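Fleltwood Laundry Log: README

Hello, and welcome. If you found your way here from the Wudard household records page, you already know roughly what this is, and you can skip down to the part about the columns. If you came in some other way, pull up a seat. The Fleltwood Laundry Log is a plain record of loads of washing done in the shared laundry room at Fleltwood, written down by the people who did them. It has 1,067 loads in it, kept over 2 years, and it's mostly towels.

I'm Rosalba Barbieri and I look after the file. Leonora Buenaventura started the log on paper, on a clipboard hung by the light switch, and Nestor Baluyot typed up nearly all of the first year from her sheets, coffee rings included. Edgardo Cabrera and his son Jerome did the checking. Any mistakes still in it are probably ones I put in while "fixing" things, so please write and tell me.

Last updated Wednesday, June 7, 2023.

What's in the folder

loads.csv is the main file, one row for each load.
items.csv breaks the loads down into what was in them, when the person felt like writing that down.
stains.csv is a smaller table about stains and what was tried on them.
words.txt explains the house words we use (a "Femorcombe" being the big one, see further on).
pictures holds the room picture used in this README.
README is what you're reading.

The files are ordinary comma-separated text and will open in any spreadsheet program. If the dates look strange when you open them, tell your program to treat the first column as text before you do anything else. I learned this after saving over a whole winter, and Nestor very kindly typed it in again.

Why we kept it

Leonora wanted to know where the time went. She had a feeling that the short cycle was being used for things that then had to be washed again, and that the room would be a lot less crowded on weekend mornings if people picked a proper cycle to begin with. She also wanted to settle a long and friendly disagreement with Edgardo about whether towels and bedding should ever share a load. (The log doesn't settle it. They have both read it carefully and each feels that it supports them.)

Once it had been going for a few months other people began asking for copies. A neighbor used it to plan a drying rack, and a class at Dimaculangan used the stain table for an exercise on messy handwriting. So we tidied it up enough to share, and I do mean enough. There are still corners of it that look like the bottom of a sock drawer.

The columns in loads.csv

date: the day the load went in. Loads started before midnight and finished after keep the earlier day.

start: the time the cycle was started, by the clock on the wall, which runs fast in summer. We have not corrected for this.

who: a letter for each of the 6 households that took part. The letters were handed out by drawing scraps of paper from a mug, and they don't follow last names or door numbers.

kind: towels, bedding, whites, darks, mixed, baby, work, delicate, rug or other. "Work" means work clothes, which in practice means Edgardo's overalls and anything that has been under a car. "Mixed" is an honest answer and we never scolded anyone for it.

cycle: whatever the person chose on the knob, in their own words. You'll find "short," "quick," "the quick one" and "fast" all meaning the same cycle. There is a second column, cycle_clean, where I've put them into one spelling. Use that one unless you enjoy the originals as much as I do.

temp: cold, warm or hot. Earlier rows sometimes say "normal," and I've left those alone, having asked three people what normal was and gotten three answers.

fullness: light, half, full or stuffed. Please read the note on this one below before you use it.

soap: powder, liquid, none or unknown. No brands. People changed brands too often for it to mean much.

again: yes if the same things had to be washed a second time, otherwise no.

note: free text. The best column by a long way.

Of all the loads, 933 have every column filled in apart from the note. The others are missing at least one thing, usually the temperature, and a blank means exactly that: it was left blank. I haven't guessed at any of them.

A word about fullness

Fullness was judged by eye, standing in front of the open door, before the cycle was started. We agreed on some rough rules early on and stuck them up on the wall:

Light means you could easily add a pair of jeans and a sweater.
Half means things reach the middle of the drum opening when they're dropped in without pushing.
Full means there's room above the pile for a hand laid flat, and not a great deal more.
Stuffed means you had to lean.

People read these rules differently. Household C hardly ever wrote "stuffed," and I have seen what household C puts in a washer. If you want to compare fullness between households I would be careful, and if you want to compare it within one household over time I'd be a bit less careful.

A Femorcombe, in our house language, is a load with a single huge item in it, such as a comforter or a bath rug, that fills the drum by itself and throws the whole thing off balance. It's named for the comforter that started it. Those are marked "full" under fullness, and the word is in the note.

How a load gets logged

We kept to the same steps as best we could, and they're written out here partly for anyone who would like to start a log of their own. It really isn't hard, and it's rather nice to look back on.

Step 1. Sort before you come down. Sorting on the laundry room floor holds up the next person, and things get left behind. (We have a basket of single socks that could tell you all about it.)

Step 2. Go through the pockets. Write down anything interesting in the note. So far the notes mention coins, hair clips, a folded bus timetable, acorns from Jerome's coat, and one library card that came through very well.

Step 3. Open the door all the way and have a look in the drum before you put anything in. Feel around the rubber seal too, down at the bottom fold, where small socks and baby things like to hide. If you find something that isn't yours, hang it on the line by the window and put it in the note.

Step 4. Load loosely, big things first. Shake out sheets and pillowcases so they don't go in as a lump. Judge the fullness now, while you can still see in, and write it down right away.

Step 5. Add the soap, shut the door until it clicks, and turn the knob to your cycle. Write the cycle and the start time. Do this while you're standing there. Nearly every blank in the file comes from somebody meaning to do it upstairs.

Step 6. When it's finished, take everything out, leave the door standing open so the seal can dry, and fill in the "again" column if you have to.

Things to know before you use it

The log covers a front loader. I wouldn't use the fullness column to say anything about top-loading washers, where you fill them from above and the whole question looks different.

Holidays are thin. In August half the building is away, and the people who stay tend to wash beach towels and not much else. Any chart you make by month will have a dip there, and the dip is real.

The early months are mostly Leonora and Nestor. The other households joined as they came around to the idea, so a rise in loads over the first year is a rise in people writing things down.

Stains were only logged when somebody remembered, and people remember the dramatic ones. There is far more beet in the stain table than there is in anyone's kitchen. Please don't use it to say which stains are common. It's good for seeing what people tried, and in what order, and how cross they were by the end.

The notes have been read through twice, once by me and once by Jerome, and we took out anything that gave away a name, a door number or somebody's underthings in too much detail. If we missed something, let me know and I'll take it out the same day.

What you may do with it

Anything kind. Copy it, chart it, teach with it, print the notes and hang them by your own washer. We'd love it if you mentioned the Fleltwood Laundry Log when you do. Please don't try to work out which household is which, even if you live here, and even if you're sure you already know who household C is.

The room

For those who have never been down there, here is the room. The washer is the silver-gray one, with the knob on the front that the cycle column keeps referring to, and the beige plastic chair beside it comes up in the notes more often than you'd expect.
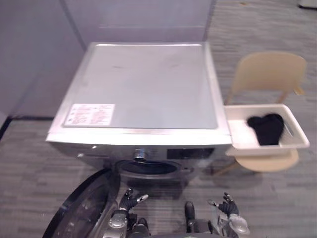

Getting in touch

Write to me, Rosalba, by way of the Wudard records page, and put "laundry" somewhere in the subject line so I don't miss it. I answer most messages within the week. Corrections to the stain table should go to Nestor, who still has the paper sheets in a box under his desk and is glad of a reason to get them out.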